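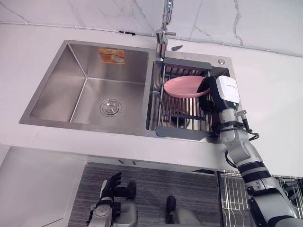 Lecture 2: Can a machine do the dishes?

Automation and Everyday Work
Trivesau Technical College
Instructor: Zdislava Skála
Lab sessions: Ľubomír Ondrejka
Notes posted September 7, 2022

Read these notes before the lab. The first part covers what was said in class. The second part has the exercise and the reading.

1. What counts as doing a chore

Last time we said a chore is a job with a start, an end, and a result that somebody in the house would accept. By that measure a dishwasher has never done the dishes. It washes them. A person still scrapes, sorts, loads, picks the program, unloads, and puts everything back in the cupboard. The machine took over the middle of the job and left both ends to us.

The same is true in most homes and many shops. A washing machine does not fold. A robot vacuum does not pick up the socks first. On the shop floor, a packing machine runs all day but a person feeds it and clears the jams. When you read that a task "has been automated," ask which part of it.

For the rest of this lecture we use one small piece of work: take a plate from a rack in the sink and put it in the dishwasher. A child of six can do it. Keep it in mind as we go through the steps.

2. The steps

Finding the plate. The robot has to tell the plate from the rack, the sink, and the wall behind it. A pink plate in a steel sink is a kind case. A clear glass in the same sink is much harder, and so is a steel bowl. Bright metal throws back light and can fool the depth sensor, and a plate that leans shows a different outline than one that lies flat.

Choosing a grip. A plate can be held by the rim or from underneath, and some hands can span it. Two simple fingers are good at pinching a rim and bad at most other things. A hand with several jointed fingers can do more, but there are more motors to control and more ways to get it wrong. Most of the class picked the jointed hand in the show of hands. Hold on to your answer, we will vote again in October.

Lifting it out. The plate may be touching the rack wires. Pull in the wrong direction and the rack comes along. People feel this through their fingers and change direction without thinking. A robot with no sense of touch has only the camera and the load on its motors to go by, and its own hand is often blocking the camera.

Carrying it. The arm has to clear the faucet, the edge of the counter, and the other arm. Then it has to reach down to the dishwasher, a good deal lower than the sink. Many arms that reach well at counter height run short of room when they have to work low.

Placing it. This is the step that fails most in our own records. The plate has to go between two rows of tines, at the right angle, and the hand has to let go without pulling it back out. If there are dishes in the rack already, the open space is smaller and the hand has to fit in there too.

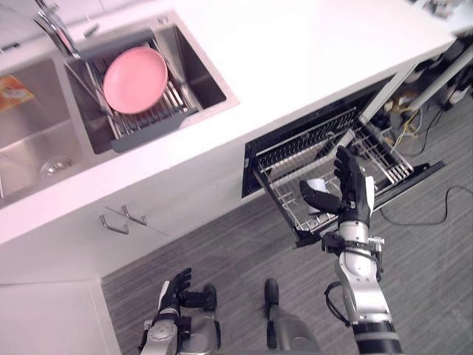

Right hand over the dishwasher rack, pink plate in the sink rack.

3. Reading a success rate

Ľubomír Ondrejka showed the table from the Zelitz kitchen trials. In 214 attempts at picking up a single dish, the robot got a firm hold 173 times. That works out to 81 percent. It sounds high, and the newspaper that covered the trials printed it as the headline.

Now put the steps in a row. Say each of the five steps above works 81 percent of the time, and say one step going well or badly has no effect on the next. The whole job then works 35 percent of the time. That is for one plate. With a full sink you would not expect to get to the end without help.

Two cautions about this sum. The steps are not really separate, as a bad grip makes a bad placement more likely. And a robot can try again. If it drops the plate back in the rack, it can go for it a second time. If it drops the plate on the floor, the trial is over. So we need to know what kind of failure each one was, and the Zelitz table does not say.

Also look at time. The longest run in the table took 1,095 seconds, a little over 18 minutes, and it is listed as a success. It may be fine for a robot that works while you sleep. It would not do on a shop floor where the next tray is already coming.

4. Home and shop floor

The Vondráček bakery line, which we looked at in the first lecture, handles trays all day with few stops. The trays are one size. They come from one side. The lights never change, and a fence keeps people out of the way. Somebody spent a long time making the job easy before the robot was switched on.

You can do some of this at home, but not much. You could buy only one kind of plate. You could fix the rack to the sink. At some point the family is working for the robot, and most families would sooner load the dishwasher.

The Rasell design guide (in the course folder) puts it as a question to the buyer: how much of your room are you willing to change? Read the chapter with that title. It was written for small workshops, but nearly all of it applies to kitchens.

5. So, can it?

In parts. Picking up a known dish in good light is within reach today, with mistakes. Loading a mixed sink in a strange kitchen, with nobody standing by, is not there yet on any evidence we have seen in this course. Some of you disagreed, and Skála asked for sources. Bring them.

Exercise for the lab

Work in pairs. Choose a chore you did this week and write down every step, starting from the moment you walked up to it. Include the ones you did without noticing, such as turning a cup over or moving something out of the way. Next to each step write what you used: sight, touch, hearing, or memory of where things go.

Then mark the one step you think a robot would fail first, and write a paragraph on why. Would a different hand fix it? Would a change to the room?

One page per pair, handed in at the start of the lab. Drawings are welcome if they are labeled.

Next lecture: folding cloth, and why towels come before shirts.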